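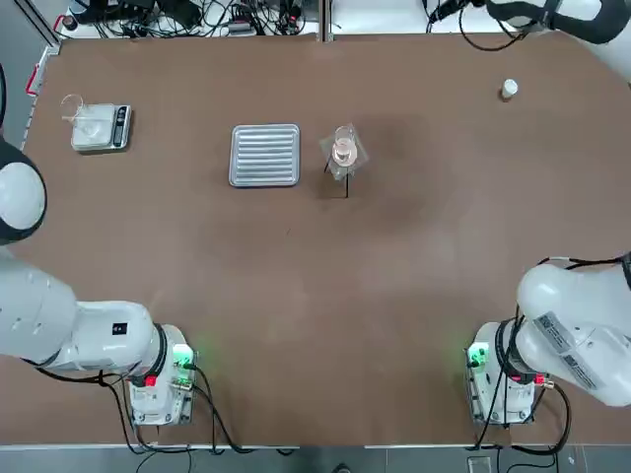 Open day at the Kidcombe automation lab

Kidcombe opened its automation lab to members on 9 Apr 2023. The main item was the two-arm bench cell set up to do small wet chemistry tasks: weighing, pouring, and moving glassware between stations. The two arms are mounted at the front corners of a single table, and the far side is kept for the scale, the glassware and the tray.

The morning session dealt with the layout. The scale sits at the back left, inside the left arm's reach, and a beaker is placed on it before dispensing starts. The flask has its own clear stand to the right of the ribbed metal tray. According to the notes handed out, the stand was made by the Bosach workshop after a standard ring support proved too tall for the approach path. Clear parts remain a problem for the vision software — an empty beaker on a pale weighing platform gives very little edge to work with — and Fulora, which writes the planner, now stores a taught position for each vessel and uses vision only to correct it.

The demonstration task was a transfer from flask to beaker by weight. Target mass was 480 g in 5 pours, with the reading taken after each pour once the scale had settled. A full cycle took around 199 seconds. Most of that is settling time and slow wrist rotation near the end of a pour. Speed limits are set per vessel, and the operator can't raise them from the pendant.

Questions centered on spills and calibration. There is no spill detection at present. Calibration is checked at the start of each shift by touching both arms to a fixed point, with a tolerance of 2 mm.

Figueroa will host the next visit in November and plans to cover capping and labeling. Members who want the handout should ask for the Kidcombe cell notes when they sign up.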